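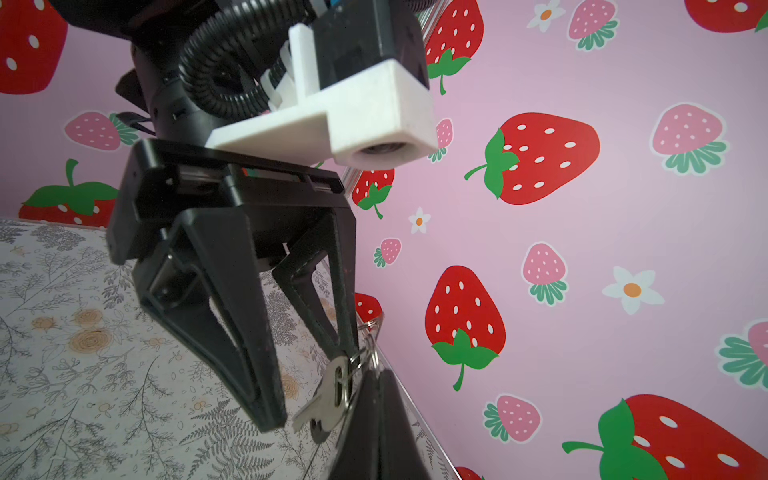 Gripper holding the keys, strawberry wallpaper behind.

Robot arm on the key desk, what happens to our jobs?

Posted by gimthorpe_lass
I work for a holiday lets firm in Gimthorpe, on keys and changeovers. 39 cottages, four of us on the desk. Management are bringing in an arm to sort and hand out the key sets, starting September. Told we'll be "redeployed" but not to what. Anyone been through this? Do hours get cut? Also who gets the blame when a guest has the wrong keys, me or the machine. Sorry for rush, on my break

Veikko Vuorinen
Went through it at Drukham, on the returns counter. Hours didn't drop the first year but the work changed a lot. Less standing there sorting, more clearing jams and re-tagging. Split rings were the worst for us, they swing about and two sets catch on each other. We lost the chat with people at the counter, I missed that more than I expected. Get three things in writing before it starts: your hours, your grade, and who signs off a wrong handout. Ask for paid training too, ours was 30 minutes and a leaflet. Not enough. And keep a log of every stoppage with the time on it, came in very handy when they wanted to drop teh late shift.

prirkidham_dave
they'll get rid of you, always do. start looking

manninen_k
Bit harsh Dave. Depends on the firm. Ours kept everyone but stopped replacing leavers, so went from six to four over time. Ask about that specifically, "no redundancies" doesnt cover it. If you've a union rep get them in the room now, before September.

Comments

tilly_b: same at our place, the log idea is good
gimthorpe_lass: thanks Veikko, asking about sign off tomorrow
prirkidham_dave: still say start looking

Contact us | Copyright Prirkidham Community Help | Back to top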